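Workshop Tips: Looking After Taped Gripper Fingers

Posted 7/23/26 by Loretta Nguyen-Tran

Hadi Majali wrote in last month wanting to know how I keep tape on the fingers of a gripper that handles cloth all day, and I promised him a proper answer, so pull up a stool. Ours is a small towel-folding arm with two fingers, and we call it Baptiste, after the street the shop used to be on. It is a good, steady machine, but it does go through tape!

Start with the power off. I mean all the way off at the switch, and the air line bled too if your gripper runs on air (ours is electric, so I only have the one thing to remember, and I still put a sticky note on the switch). Let the fingers go slack and open them wide enough to get your thumb between them.

Peel the old tape slowly, pulling it back along itself. If it comes away in shreds, warm it with a hair dryer on low for a minute and try again. Whatever gum is left behind will come up with rubbing alcohol on a rag. Please don't go at it with a blade. Dexter Quintanilla did that on his, and he has been catching threads on the nick ever since.

Wipe the fingers once more with a clean rag and give them a few minutes to dry. I usually put the kettle on at this point.

Now for the wrapping. Begin at the bottom, just above where the finger meets the body, and work up toward the tip, keeping a light pull on the tape as you go. Too much stretch and it creeps back overnight, and you come in to find a sticky collar around the base. Overlap each turn by half. A wrinkle or two does no harm on the outside, but smooth the inside face with the back of a spoon, where the cloth gets pinched. Stop short of the rubber tip and leave that bare. The tip needs its own grip, and tape edges up there roll over in no time.

Do both fingers in one sitting, even if only one looks worn. With fresh tape on one side and old on the other, our towels came out twisted, and I spent most of a morning blaming the camera.

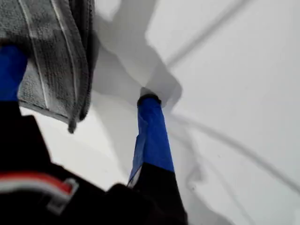 Terry cloth is harder on tape than anything else we run. The loops catch on any edge that has lifted, and then the lint gets into the gum and you have a little felt slipper on your finger. I brush ours down with an old toothbrush at lunch and again before I lock up. Dish towels are much kinder, and pillowcases hardly leave a trace.

When you power up again, close the fingers slowly on nothing and check that they meet evenly. Tape adds thickness, so the closed position will need setting again. On Baptiste I do this from the settings page, 2 clicks at a time, and then try it on a washcloth before I trust it with a bath sheet. Ezekiel Mahmoud likes to run 100 picks before he signs off on a retape. I have never had the patience, but his folds are neater than mine.

Keep the spare roll in a zip bag in a drawer. Sawdust on the edge of the roll ends up under the wrap, and you'll be peeling it all off again by Friday.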